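Jornada de puertas abiertas

1. La llegada

El autobús 166 nos dejó en la rotonda de Burnero y desde allí fuimos andando. Mi padre llevaba la carta doblada en el bolsillo del abrigo y la sacó dos veces para comprobar el número de la calle. Clastcombe ocupaba la planta alta de un edificio de ladrillo que él conocía de antes, de cuando dentro se tejían toallas. Entró allí de aprendiz con 15 años y salió cuando cerraron.

—La escalera es la misma —dijo al llegar arriba.

En la puerta nos dieron una pegatina para el nombre. Mi padre escribió «Batista» y se la puso en el forro del abrigo, de modo que no la vio nadie en toda la tarde. Yo puse el nombre solo, sin apellido.

Había gente del barrio, un par de estudiantes y una mujer con un niño que preguntaba dónde estaba el robot. Le dijeron que primero venía la parte de las personas. El niño preguntó cuánto duraba la parte de las personas.

2. La demostración

La visita la llevaba Châu Thái, que hablaba deprisa y se paraba a menudo para ver si la seguíamos. Nos explicó que a las máquinas de la casa les enseñaban la tarea a mano: alguien cogía una pinza, de esas que se sostienen como una plancha de la ropa, y hacía con ella lo que después tendría que hacer el brazo. Coger un vaso, abrir un cajón, doblar un trapo. Todo quedaba grabado. Luego se repetía, y se volvía a repetir.

—¿Cuántas veces? —preguntó mi padre.

—Depende. Esta semana, el trapo, más de 90 cada uno.

—¿Y siempre igual?

—No, no. Igual no sirve. Tiene que salir un poco distinto cada vez.

Mi padre asintió. En Workholm, la tejedora que acabó quedándose con el edificio y luego quebró, le habían descontado dinero por que saliera distinto. Eso me lo contó después, en el autobús. Allí no dijo nada.

Pasamos a la mesa. Había un montón de trapos de cocina y una caja para los doblados. Châu Thái dobló uno con la pinza, despacio, y la punta se le escapó en el último pliegue. Lo deshizo y volvió a empezar. La segunda vez quedó bien. El niño dijo que su abuela lo hacía más rápido y la madre le puso la mano en el hombro.

—Seguro que sí —contestó Châu Thái—. ¿Quién quiere probar?

Los estudiantes miraron al suelo. Yo miré a mi padre, que se estaba quitando el abrigo.

3. El turno de mi padre

Le enseñaron dónde iba el pulgar. Le dijeron que no tapara el cubo blanco de arriba, que el ordenador lo usaba para saber dónde estaba la mano. Mi padre dijo que de acuerdo y sujetó la pinza demasiado fuerte, con el codo pegado al cuerpo, como sujetaba todo.

El primer trapo lo tiró de la mesa. El segundo lo cogió por una esquina y se quedó con él colgando, pensando. Châu Thái no le dio prisa. Al cabo de un rato lo bajó, buscó el borde con la punta de la pinza y pasó un pliegue encima del otro. Quedó torcido. Lo miró, lo dejó en la caja y cogió el siguiente.

Le habían dicho que cada visitante tenía dos o tres intentos. Él hizo 13. Detrás se había formado cola y el niño ya estaba sentado en el suelo, pero al sexto o séptimo los estudiantes se habían acercado y hablaban en voz baja de cómo giraba la muñeca. Mi padre doblaba en tres, no en dos. Era el doblado de fábrica, el que iba a la tienda con la etiqueta hacia fuera.

—¿Por qué en tres? —le preguntó Châu Thái.

—Porque así entran en la caja.

Ella miró la caja. Luego llamó a un compañero, le dijo algo al oído y él apuntó una cosa en el teléfono.

—¿Le importa que nos quedemos con estos? —preguntó—. Con la grabación, digo.

—¿Para qué?

—Para que la máquina también sepa hacerlo así.

Mi padre tardó en contestar. Dejó la pinza sobre la mesa con mucho cuidado, se puso el abrigo y se abrochó todos los botones. Dijo que bueno, que si servía para algo.

No nos fuimos todavía. Se apartó para dejar sitio al niño y se quedó junto a la pared, mirando cómo trabajaban los demás.
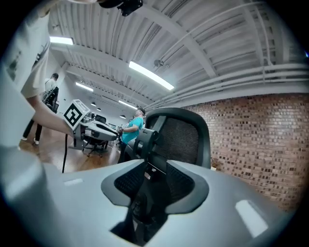 4. La vuelta

En la parada hacía frío y el autobús se retrasaba. Le pregunté si le había gustado.

—Tienen buena luz —dijo—. Nosotros no teníamos esa luz.

Luego me contó lo de los descuentos y el nombre del encargado, que yo no había oído nunca. Cuando subimos se le vio la pegatina en el forro, medio despegada. La alisó con el pulgar y volvió a cerrarse el abrigo.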